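Workshop Tips: Budgeting For A Small Robot Arm Setup (Garment Repair Bench)

Hussam Dabbas, updated February 14, 2021

Quick notes, typed between jobs. We do repairs and returns processing – zippers, hems, buttons, relabeling. Second arm went on the bench in November and I kept a list of everything I wish I'd put in the budget first time. Prices are ours, yours will differ.

Before you look at any catalog

Write down the job. One sentence. "Close zippers on returned jackets before folding." If you can't get it in one sentence you're not ready to get quotes.

Then watch a person do that job for a full shift. Where do the hands go? How often do they stop to untwist something? Sleeves are worse than you think. Linings worse than sleeves.

Put a stopwatch on it. We had a guess in our heads for zippers and the guess was way off. The slow part was finding the bottom of the zipper, not pulling it up.

Pick the dullest job on the list for the first arm. Not the one that annoys you most.

New, used or rented

Rent first if you can. We rented from Andiscombe for one season, 705 a month, support line included. Felt expensive. Cheaper than buying the wrong reach, which was our original plan.

Used is fine for the arm. Not so much for the gripper. Ask for:
– hours on the joints, in writing
– the controller AND the pendant, photos of both powered up
– every cable, with lengths
– software license, and whether it transfers (ask twice)
– who services it and how far away they are

Scuffs and scratches on the housings don't bother me. Play in the wrist does. Grab the end and wiggle it with the brakes on. If it clicks, walk away or knock the price down hard.

New: get the quote split out line by line. Our first quote from Helto was a single number and it took three emails to find out the mounting plate wasn't in it.

The stuff that isn't the arm

This is where the money goes. Our list for the second station:

Mounting frame and brackets. 1,130 by the time it was stiff enough. The first frame was cheap and it wobbled, so we paid for frames twice. Spend it once.

Spare fingers. Budget 100 a pair and buy two pairs up front. Fabric is kinder than metal but the fingers hit the table, the clamps, each other.

Wrist camera. Get one small enough to stay out of the way of a fold. Check the minimum focus distance before you order, ours was too long and everything near the fingertips was mush.

Lighting. Cheap, and everybody forgets. Metal zippers shine and so do pale tabletops. Diffused light, off to one side, and try a few positions before you drill anything.

Cable sleeves and ties. 50 covers it. A loose cable will find a drawstring.

Air, if your gripper needs it. A compressor is loud. We went electric on both stations for that reason alone.

Fencing or a scanner. Depends on your speed and your local rules. Get your risk assessment done before you price this, don't guess at it.

Training time. Put actual wages in the budget. Two people, more than one day each. Everyone leaves this line blank then acts surprised.

Grippers for soft goods

Don't start with suction. Knits leak air and you'll chase it for weeks.

Two-finger parallel gripper does most of what we need. Things to compare:

Finger width at the tip. Wide fingers hold cloth nicely but smother a zipper pull. Narrow tips get in next to the slider but they dig into a soft knit if the force is up. We keep both kinds in the drawer.

Force setting. Want a low one, and want it adjustable from the program, not with a screwdriver.

Housing size. A fat gripper body can't get down near the table at an angle. Measure the whole thing and not just the fingers. I cut a cardboard copy of the Natari body before ordering and moved it around by hand over a jacket. Took ten minutes, ruled out one model.

Finger material. Plain and hard is easy to clean. Rubber pads grip better and leave marks on light colors, test on scraps first.

Swappable tips beat one perfect tip. You will change your mind.

Testing before you sign

Send the vendor your own garments. Real ones, the ugly ones too. A box of returns is perfect. If they only want to demo on a flat cotton square, that tells you plenty.

Our test box: thin rain shell, a heavy fleece, something knit with a metal zipper, one with a broken pull, one kids size. Ask them to run each from a messy start, not laid out neat.

Zippers are the best single test I know. Small target, shiny, and it moves when the cloth moves. Watch what the fabric does when the fingers close at the slider. A little bunching is OK. If the whole front drags along, you need a hold-down, and that's another line in the budget. 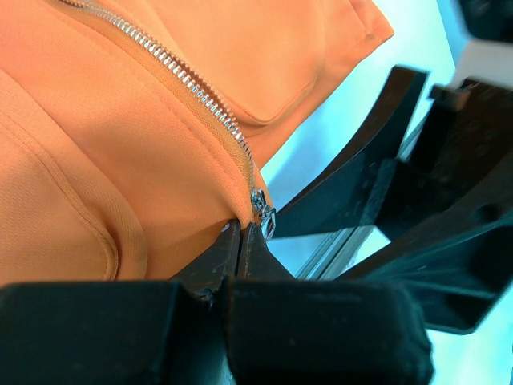 Numbers to ask for after the demo

Tries per garment, not just "success". Three tries per zipper is slower than my slowest person.

Cycle time including the reset. Vendors like to leave the reset out.

What happens when it misses. Does it stop and wait, beep, try again? Somebody has to stand there if it stops, so cost that person in.

Delivery. Carhuamaca quoted us a reasonable wait and then the controller shipped separatly, weeks later. Ask for one delivery date for all of it and get it on the order.

Running costs

Fingers, cables, a service visit each year. Keep a notebook by the bench, write down every stoppage with the date. Ours paid off at warranty time.

Leave some of the budget unspent for the first three months. You'll want a tray, a clamp, a different light. Small stuff but it adds up adn it always comes at once.

Power: check the outlet. Also check what else is on that circuit. We found out about the steam press the hard way.

Floor space

Mark it out with tape before you buy. Include room for the bins in and bins out, and a person to get behind the arm with a wrench. Leave the tape down for a week. If people keep walking through it, move it.

Keep the table surface a plain color that isn't the color of most of your garments. Wipe it down daily, lint builds up fast in brackets and screw recesses. Soft brush, no compressed air near the camera.

Next update: the hold-down clamps, once I've got prices in.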